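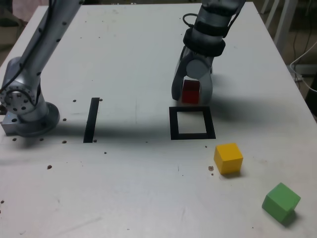

Le cube rouge, juste au-dessus de son carré.

Bon, vous êtes plusieurs à m'avoir demandé un fil sur la table blanche et les cubes, alors le voilà, avec tous les détails inutiles que j'adore. Installez-vous !

D'abord le carré. Quatre bouts de scotch noir sur un plateau blanc mat, et tout de suite on sait où poser les choses. Je ne m'en lasse pas. J'ai passé des mois à poser des cubes « à peu près au milieu » avant de me décider à marquer la place.

J'ai essayé le crayon (invisible à deux mètres), la gommette (elle se décolle par les coins, puis elle vient avec le cube), la feuille imprimée (elle glisse). Le scotch noir mat gagne sur toute la ligne.

Pour un carré propre : je colle les deux bandes verticales d'abord, trop longues exprès, puis les deux horizontales par-dessus, et je coupe les angles au cutter à travers les deux épaisseurs. On retire les chutes et les coins tombent pile. C'est un bonheur, ce petit moment.

(Cutter neuf, main légère, on veut couper le scotch et laisser le plateau tranquille. J'ai un plateau à la maison qui pourrait témoigner.)

La taille maintenant. Le vide à l'intérieur doit être plus grand que le cube, avec du blanc à voir tout autour. Mon premier carré était ajusté au millimètre et c'était l'enfer, on passait son temps à rattraper des écarts minuscules. Avec un peu de marge, on lit la position d'un coup d'œil et on respire.

Et le noir épais, oui ! Primo Caruso m'avait conseillé un filet très fin, plus élégant d'après lui. On a testé les deux côte à côte. Le fin disparaît dès que la lumière vient de côté. Primo a reconnu sa défaite avec beaucoup de classe, il a même payé les cafés.

Il y a aussi la bande toute seule, à gauche du carré. Une simple bande verticale, longue, étroite. Vous êtes quelques-uns à l'avoir remarquée et ça me fait très plaisir, parce que j'aime énormément cette bande.

Elle coupe le blanc. Un grand plateau sans rien, l'œil s'y promène et ne s'accroche nulle part. Avec un seul trait, on a un côté et un autre côté, et on peut se dire « à droite du trait » au lieu de pointer du doigt en faisant « là, non, plus là ».

Petite parenthèse matériel pour ceux qui veulent refaire ça chez eux : le rouleau, je le prends chez Edero, au fond du magasin, rayon bricolage. Les cubes viennent d'une vieille boîte Gokano que je traîne depuis des années. N'importe quels cubes feront l'affaire tant que les faces sont bien planes.

Vérifiez ça en posant chaque face sur une vitre. Si le cube bascule quand on appuie sur un coin, il ira très bien tout en haut de la tour, jamais en bas.

Ah, et la question des couleurs ! Rouge, jaune, vert. J'ai mis un temps fou à m'arrêter là-dessus. Le bleu est magnifique mais chez moi, le soir, il tire vers le noir et il se confond avec le scotch. Le blanc sur blanc, je ne vous fais pas de dessin.

Le rouge sur la table blanche, par contre, quelle présence. Même avec la face du dessus dans l'ombre il reste rouge, franc, on ne peut pas le rater.

Du coup c'est lui que je préfère en base. Je sais que c'est une affaire de goût, je sais que certains mettent le jaune en bas et dorment très bien. Je les salue.

Un mot sur la lumière, tant que j'y suis. Une seule source de côté, ça donne de grandes ombres grises qui s'étalent sur le plateau. Certains détestent. Moi je trouve ça superbe, et en plus c'est pratique : quand un cube descend, son ombre vient à sa rencontre, et on sent la hauteur qui reste.

Pour le nettoyage, un chiffon microfibre à peine humide, en partant du centre et en soulevant le chiffon avant d'arriver au scotch. Si on frotte dans le sens contraire on rebique les bords, la poussière se glisse dessous, et au bout d'une semaine le carré a une moustache.

Je fais une pause, j'ai de l'eau sur le feu. La suite juste après, avec la tour ! 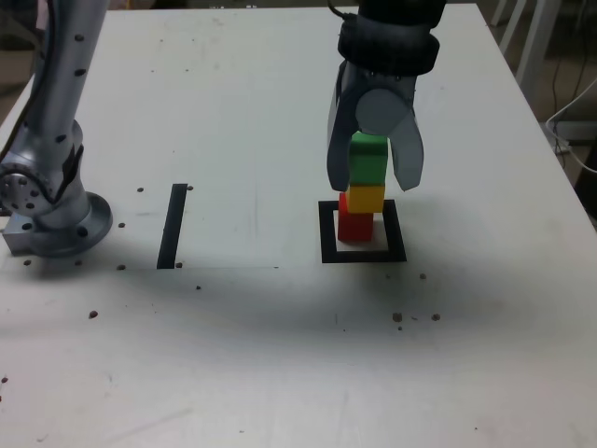 Plarnance, avril

Me revoilà, et voilà les trois ! Rouge en bas, jaune au milieu, vert tout en haut. Je trouve cette petite tour absolument réjouissante.

Regardez le jaune. Il est un poil décalé vers la droite par rapport au rouge. J'adore ce décalage. Une pile parfaitement alignée, on dirait un bloc d'un seul tenant, alors que là on voit bien trois cubes, chacun avec son petit caractère.

Le rouge, lui, est un peu à gauche dans son carré, il y a du blanc qui reste à droite. C'est exactement à ça que sert la marge dont je parlais plus haut. Il est dedans, tout va bien, on continue.

Pour ceux qui débutent en empilement (bienvenue, vous allez voir, on y prend goût très vite) : le deuxième cube est celui qui demande le plus de soin. Le troisième hérite de tout ce qu'on a fait avant lui.

On descend droit, on s'arrête juste avant le contact, on regarde, et seulement ensuite on pose. Le petit arrêt change tout. Je l'ai appris avec Arturo Bortolotti, qui empilait des sucres au comptoir avec un calme de moine pendant que je faisais tomber les miens dans la soucoupe.

Au moment de lâcher, on ouvre doucement et des deux côtés en même temps. Si un côté part avant l'autre, le cube pivote, et le joli vert se retrouve de travers ou par terre.

Et jusqu'où peut-on décaler ? Tant que le centre du cube du dessus reste au-dessus de celui du dessous, il tient. À deux étages c'est très généreux. À trois, les décalages s'additionnent si on part toujours du même côté, alors je compense : un peu à droite, puis un peu à gauche.

Je note mes essais dans un cahier Pagano à petits carreaux, l'ordre des couleurs, le côté du décalage, et une croix si tout s'écroule. J'en suis à plus de 300 lignes. Ma préférée dit juste « vert, superbe, puis non ».

Le vert en haut prend très bien la lumière, d'ailleurs. Le dessus est clair, presque brillant, et le bas de la face avant est nettement plus foncé. Avec une seule petite pièce on a déjà deux verts. Si vous dessinez, c'est un exercice formidable, essayez aux crayons de couleur !

J'ai tenté l'ordre inverse à la maison, vert en bas, rouge en haut. C'est plus nerveux, le rouge attire l'œil vers le sommet et on a tout le temps l'impression que ça va pencher. À refaire avec des enfants, je suis sûre qu'ils préféreraient.

Réponse groupée à ceux qui demandent si le scotch laisse des traces : sur un plateau mat, chez moi, très peu. Je tire lentement, bien à plat, presque parallèle à la table. S'il reste de la colle, une goutte d'huile de cuisine, dix minutes, puis un chiffon savonneux. Faites un essai dans un coin quand même.

Et pour retracer le carré au même endroit, je laisse un point de crayon minuscule à l'intérieur de chaque angle avant de décoller. Ça se gomme en une seconde.

Variante pour les après-midi de pluie : deux carrés côte à côte, et on déménage la tour de l'un à l'autre cube par cube, en gardant l'ordre des couleurs. Il faut une place d'attente quelque part. C'est là que la bande verticale devient précieuse, je gare mes cubes le long.

Si vous refaites une table comme ça chez vous, montrez-moi ! Je veux voir vos carrés, vos angles au cutter, vos ordres de couleurs bizarres. Les violets et les orange sont les bienvenus, je n'ai pas encore osé.

Demain j'essaie avec un quatrième cube. J'hésite entre un orange et le bleu que j'ai dit ne pas vouloir.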